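The robot will tidy up now, if you can wait

On a Saturday morning in Plernville, a robot took most of a minute to put a tin of tomatoes on a shelf. It then went back for a second tin, paused above it, and closed its fingers on the air beside the label. It tried again and got it. A dishwasher was running in the next room, and had been for half an hour, doing a job that no robot arm on the market can do as well or as cheaply.

That is close to where things stand. Machines that wash, dry, vacuum and mow have been in ordinary homes for years, and each does a single task inside a box or along a floor. What people tend to mean when they ask about a household robot is something else. They want the groceries put away, the toys off the carpet, the washing folded and the bench cleared before tea. In a shop or a warehouse they want the shelves faced up and the returns sorted.

Clandance, the company behind the Plernville trial, has been working on the second list. Its test set is made up of 960 everyday items bought from supermarkets, chemists and discount shops, and the arms are asked to pick each one up, move it and set it down the right way up. Boxes are the easy end. A cardboard carton has flat sides and a known weight, and if the gripper is a few millimetres off, the carton usually forgives it. Soft bags, wet cutlery and anything transparent are at the other end. Clear plastic is a particular nuisance, as depth cameras tend to look straight through it.

In February the company ran 2,000 attempts at a tidying task that a six-year-old could manage: take small objects from a tabletop and put each in its proper container. The arms finished 69 per cent of them without help. Most of the failures were dull. An object rolled, or was set down on top of another one, or slipped a little in the gripper and came down crooked. On a few occasions the arm completed the job and then knocked something over on its way home.

A person doing the same work would be bored within ten minutes but would hardly ever fail. That difference matters more in a kitchen than it does in a factory. On a production line a missed pick can be diverted to a bin and dealt with at the end of the shift. In a house, a missed pick is a jar of beetroot on the floor.

Shop floors sit somewhere between the two. Gavham, a chain of hardware and homewares stores, has had arms sorting small returned goods at one depot since last winter. The area is fenced with a painted line, the lighting doesn't change, and the staff know which goods to keep out of the tubs. The machines are slower than the people they work beside, though they carry on after everyone has gone home, and by the time the early shift arrives there is a fair dent in the pile. The chain has no plans to put them out among customers.
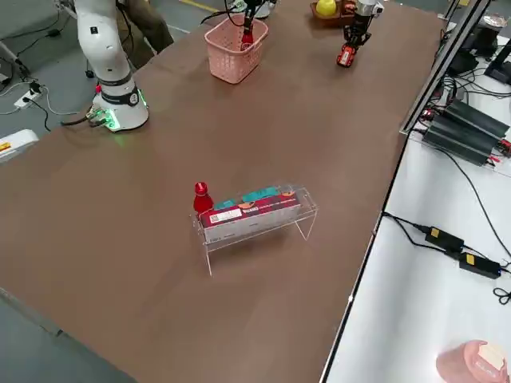
The hardware itself is no longer the main obstacle. Arms of this size are accurate, fairly quiet and safe enough to stand next to at low speed, and the price has come down a good deal. The simplest two-fingered gripper can hold a surprising range of things. What it can't do is feel much. A person reaching into a basket for a toy knows by touch when a finger has caught on the rim, and shifts it without thinking. Most grippers know how far apart their fingers are and how hard the motor is pushing, and have to work out the rest from cameras.

So the effort has gone into teaching. The common method is to have a person guide the arms through a chore many times over, moving the objects a little between rounds, and let the software learn from the recordings. Bianchini, a smaller firm that builds training software for shelf-stacking systems, used 198 guided runs to teach a pair of arms to move mixed goods between a stand and a basket. The arms coped well when the basket was shifted along the table. They did badly when it was replaced with a deeper one -- a change most people wouldn't notice they had adjusted to.

Using two arms helps with some of this. One can steady a container while the other fills it, or pass an item across if it is out of reach. It also doubles the number of things that can bump into each other, and the software has to plan for both.

Cost is the other question, and for households it mostly settles the matter. A pair of arms with mounts, cameras and a computer still costs far more than a good set of whitegoods, and it needs a table, a power point or three and somebody willing to restart it. Clandance says it will offer its system to aged care kitchens and small stockrooms first, where the same few tasks come up every day and there are staff nearby. It has not set a price for homes.

Back in Plernville, the arm got eleven tins onto the shelf before lunch. The twelfth had a dented rim, and one of the engineers put it up by hand.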